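The bag always wins

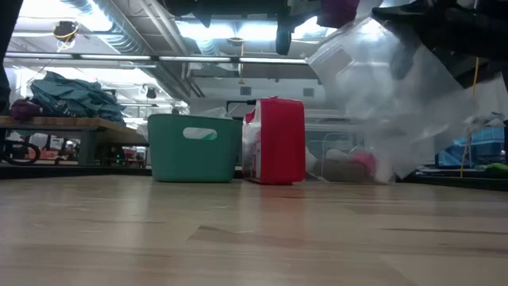

Two arms, one plastic bag, a bin and a red case waiting on the table.

People keep asking me if the robots can do chores yet. Short answer, sort of. Long answer, depends what you call a chore.

Picking up a hard thing with corners? Fine. A bin with a handle hole, a case that stands up by itself, I'd trust a decent two-arm setup with either of those most of the day. Put it here, move it there. Solved enough.

Then somebody brings a clear plastic bag. Wrinkles, glare, soft stuff somewhere down in it. My nephew could empty that at four. A machine has to guess where the film stops and the contents begin, and the film moves the second you touch it. Same with a pile of fabric. Where's the edge? Which edge?

I spent a July afternoon with Khalil Geagea, who sets up packing cells at Turel, and he put it better than I can. "Rigid is a geometry problem. Floppy is an argument." He gave one arm 40 tries at opening a bag for him. It got 20. He was pleased! I would not be pleased if my dishwasher did half the plates.

Évan Renaud over at Sonddale thinks I'm being a grump. His point, and its a fair one, is that a shop floor doesn't need perfect, it needs a person for every few stations instead of one at each. Somebody walks over, untangles the bag, walks off. OK. I can see that working in a plant with lights and a schedule and people on shift.

A house hasn't got people on shift. It's got me, at 7 in the evening, and if I have to stand there while the thing thinks about a grocery bag I'll do it myself in about 2 minutes.

So no, not yet, not at home. Bins and boxes at work, yes, buy one if the sums add up. For the rest I'd want to see a demo with a bag nobody has smoothed out frist, run start to finish, no cuts. Send me that and I'll write the other column.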